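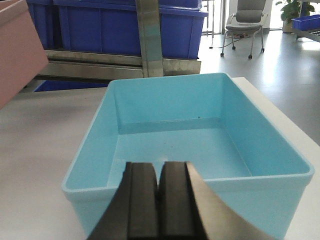 ## Hi, we're Zarnlow

We lend out plastic bins. I could dress it up (my brother-in-law wanted me to write "reusable storage partners" and I had to leave the table), but bins are the job and I love it, so bins it is!

I started Zarnlow in Floltstead after moving apartments twice in one year with the same pile of saggy cardboard boxes. The bottom fell out of one on the stairs the second time, and it was the one with the plates. I bought 24 plastic bins that week, used them to finish the move, and then had no idea where to put them. A neighbor asked to borrow a few for a yard sale. Then her sister wanted them for a kindergarten classroom. By the time I got the first ones back there was a list on my fridge of people waiting, and I started charging five dollars a set mostly so I could buy more.

These days we have 2,474 bins, and on a good week in August nearly all of them are out with somebody. August is nuts. Every teacher within driving distance is sorting out a classroom at the same moment that every student is moving, and I answer the phone with my mouth full.

## What we lend

Two main kinds, and people learn them by color. The pink ones are the deep ones. The light blue ones are shallower, more of a tray, and they're what you want for anything you need to see all at once: art supplies, silverware, seed packets, the stuff from your junk drawer that you swear you're going to go through.

The pink ones are for bulk. Towels, stuffed animals, winter coats, cables. Please, please don't fill a pink one with books! I know it looks like it wants to be filled with books. Do one layer of books on the bottom and then pillows on top and your back will be fine.

Both kinds are open on top with a rim that goes all the way around, and I'm fussy about that rim. We tried a cheaper bin early on with a straight edge and it dug into your fingers

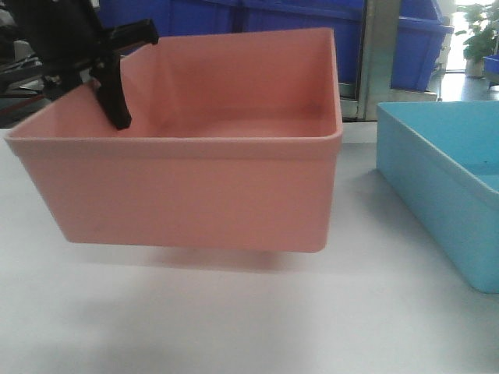
after about one flight of stairs, which I found out personally, carrying somebody's entire collection of board games. We gave all of those away for garden use and went back to the ones with a proper lip. If you've picked up one of ours and didn't think about your hands at all, then I'm happy.

We also rent whole sets, and those have a name. A Tukis set is a mix of deep and shallow bins with a sheet of stick-on labels and a marker that works (I test them). Most families moving out of a two-bedroom place take one Tukis and come back for a few loose extras. You can keep a set for three weeks, and if your closing date slides, call me and we'll figure it out. I've had closing dates slide too.

## How they come back

Bring them back unpacked, please, and that's the only thing I'm strict about. Check the bottoms. We've had single earrings, a retainer, a birthday card with cash still in it, and more doll shoes than I can explain. There's a jar by the front desk for the small things and I keep whatever's in it until the end of the season.

Don't worry about crumbs or dust or a bit of glitter. Every bin gets washed here before it goes out again, with a soft brush for the corners, and then they're stood on their sides to dry. After that they get checked for cracks, with a thumb run along the rim. Cracked ones go in a separate pile and get sent off to be ground up.

Then we stack them. The blue ones will sit down inside the pink ones, and I can't tell you how much shelf that has saved me over the years.

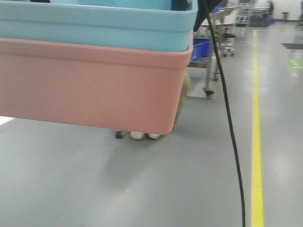 Babita Rana says the nesting is the reason her preschool stuck with us, and that she'd been storing her old tubs in a bathtub before that. She has the kids do cleanup by color now, soft toys in the pink and crayons and scissors in the blue, and she tells me the three-year-olds are stricter about it than the grown-ups. I believe it. I've been corrected by one of them.

## Where we are

We're in the old Massawe building in Floltstead, around the side, through the door with the bell. If you're coming with a truck, use the rear lot and honk once. We open at 7:30 in the morning and I'm usually still here past six, though I might be in the back with the water running, so give the bell a good long push.

Pickup is free. Delivery in town is free too if you're taking a full Tukis, and for loose bins there's a small charge that pretty much covers the gas.
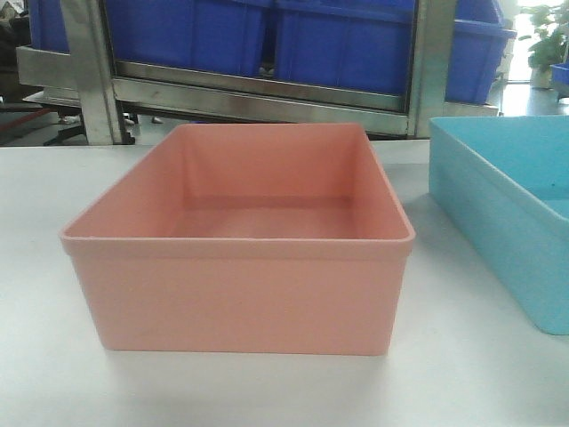
*Page last updated: August*

## Schools and big orders

For school orders we need a little warning. Up to 400 bins, two weeks is plenty. The biggest order we've ever sent out was 700, for a school that was shifting every classroom across the street over spring break, and we were loading until nearly midnight and ate pizza off an upside-down bin. I'd do it again, but call me in March.

If you want all pink or all blue, say so when you book. I can't always promise it in late summer, but I'll try, and if I have to mix colors I'll let you know before you drive over.

Stickers peel off easiest with a hair dryer, by the way. We have one here if you'd like to leave that part to us.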